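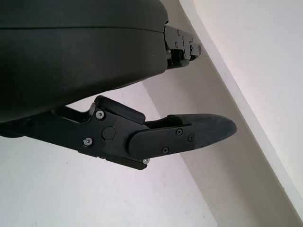
According to Majdi Haddadin, the left earpiece was always the first thing to fail, and he had already returned two pairs of wireless headphones before we asked him to join our listening test. His remark gave us the question for this report: why do people stop wearing headphones which still sound good?

Reading time: 4 minutes

This site uses cookies to remember your settings. Accept / Manage

Comfort and Daily Use of Over-Ear Wireless Headphones
Report for the course Product Testing, second term
Said Fawzy and Sanaa Alaoui

1. Introduction

Most reviews of headphones speak first about sound. In our group we noticed that our friends complain more about warm ears, pressure on the head and buttons which are difficult to find. We wanted to measure these complaints in a simple way. We compared two models, the Willeo and the Tessier. Both are over-ear, both fold, and both cost less than 100 pounds in the shop where we bought them. A third model, the Zirport, was planned, but the delivery came after the test had finished and we left it out.

2. Method

We started in January. The participants were students and staff of our faculty, 54 persons in total. Each person wore one model for 60 minutes while reading or working at a computer, then had a rest of 30 minutes, and then wore the other model for the same time. Half of the group began with the Willeo and half with the Tessier. The volume was chosen by the participant. Noise reduction was switched off for both, as only the Tessier has it.

After each session the participant filled in a form about pressure on the top of the head, pressure around the ears, warmth, and how easy it was to change the volume without looking. We also asked if the person wears glasses. Zuweira Odoi helped us to write the form in clear language, and we thank her for this.

3. Results

The Tessier was preferred for sound by most of the participants. For comfort the result was different. During the first part of the session there was almost no difference between the two, but towards the end many people reported that the Tessier pressed too strongly around the ears. The persons with glasses noticed it earlier than the others. Several of them moved the cushions or lifted one side.

The Willeo has a softer headband and thinner cushions. It was found lighter, although on our kitchen scale the two models had nearly the same weight. We think the feeling of weight comes from how the band is divided over the head. Its weak point is the volume control. The two buttons have the same shape and are placed close to the pause button, so people stopped the music by mistake.

Warmth was a problem with both models. We had expected the fabric cushions of the Willeo to be cooler, but the answers do not show it clearly.

4. Limits of the test

Our sessions were short compared with a working day. The room was quiet, and nobody was walking or travelling. We also could not hide the name of the brand, which is printed on the outside of both models. One form was lost and had to be filled in again from memory.

5. Conclusion

For a person with glasses who listens for long periods, we would recommend the Willeo. For shorter listening the Tessier is the better choice. If the test is repeated, we advise a longer session and a separate question about the cushions.

References: user manuals of both models; course notes from the Lasar workshop.

Comments (3)

Graciela Barrientos
I wear glasses and I have the same trouble with the Tessier. After a few months the band becomes a bit looser and it is better. Did you test new ones only?

Said Fawzy
Yes, both were new from the box. Thank you, we should have written this in the method.

Zuweira Odoi
Please add the form as an attachment, some people in my group would like to use it.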